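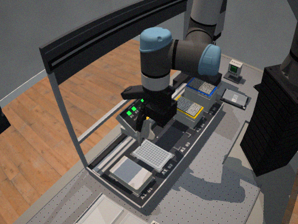 What is the payback period?
The time a project takes to recover its initial cost from its own cash flows. Lavham accepts projects that pay back within 60 months.

Does it account for the time value of money?
No. Use the discounted version for anything over two years.

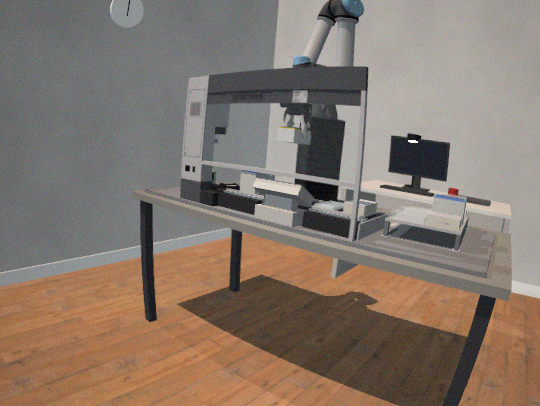

Cash flows after the cutoff are ignored in both versions — report NPV alongside.

Who approves exceptions?
Imre Major, in writing.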